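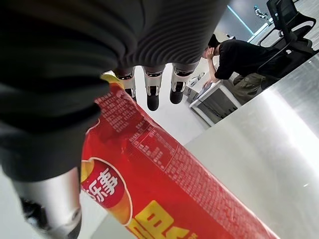 Which side of a snack packet do shoppers look at first? In our interviews most people said the front, and in particular the name and the largest lettering, with the nutrition panel read later or left unread.

3.2 Packets and boxes

Bags and rigid packs were treated as separate groups in the study. A bag has no fixed base, and it is often laid flat, so that the printed back may be the side on view. Nilsuwan and Stelmakh coded each of the 699 shelf records from the Harkgate survey for the side facing the shopper. Records in which two coders disagreed were passed to a third (Holanda) and settled by discussion.

The small display used in the June sessions was kept sparse. Boxes and tall cans shared the upper shelf in a single row, and the base shelf was left empty. Gaps between cans were not closed up before a session began. A few packs leaned slightly, and these were left as they stood. Participants chose one item and carried it to a steel table, where they were asked what they remembered of the others.

Figure 3. Upper shelf with boxes at the left and cans of several colours to the right; metal table beside the unit.
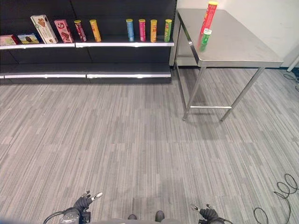

3.3 Recall of colour and position

Of the 80 participants, nine could not name the colour of any can other than the one they had picked. Position was remembered better at the ends of the row than in the middle, in line with the earlier Patham trial. Lid colour was seldom mentioned without a prompt and is not analysed further.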